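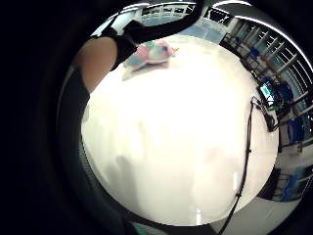

Wotus 2 is a labeling and cleanup tool for people who train pick-and-place policies from wrist video. It reads a folder of clips, works out the camera path, marks where each grasp begins and ends, and writes everything to a training set. I ran it for most of August on 744 clips of tabletop pickups. Most were like this one, with a pink and pale blue plush toy on a glossy white table, a strong overhead light and a very wide lens. That is a hard case for any tracker. The middle of the tabletop washes out to almost nothing, so the software has to get its position from the railings and window frames past the far edge.

It did better than I expected. Wotus lost the camera path on 22 clips, and 13 of those came back after I raised the feature limit from the default to 1,000. The older version of Plinditano we had been using dropped a lot more than that, and it never said why. Wotus gives you a short reason next to each failed clip, such as "low texture" or "fast turn," and you can sort by it.

The mask editor is the best part. You paint over the hand and strap once, and the mask carries through the rest of the clip. It slips when the forearm swings across the view, but fixing it takes a few clicks.

Grasp marking is weaker. Soft objects confuse it. With a plush toy it tends to mark the grasp late -- sometimes after the object is already off the table -- and the threshold slider does not help much. Verna Castellanos wrote a small script that shifts the start times, and we run that on everything soft. It also took a thin black cable for an object in several clips. There is an ignore list, but you have to set it for each folder.

Export is fine. Files load straight into Wakach with no changes. Darnell Fitzsimmons had trouble on an older laptop, where the preview window froze on long clips, so plan on a decent graphics card.

The manual is thin and the section on lens calibration is out of date. Use the sample config instead. I would buy it again for the tracking and the masks, and keep checking grasp times by hand.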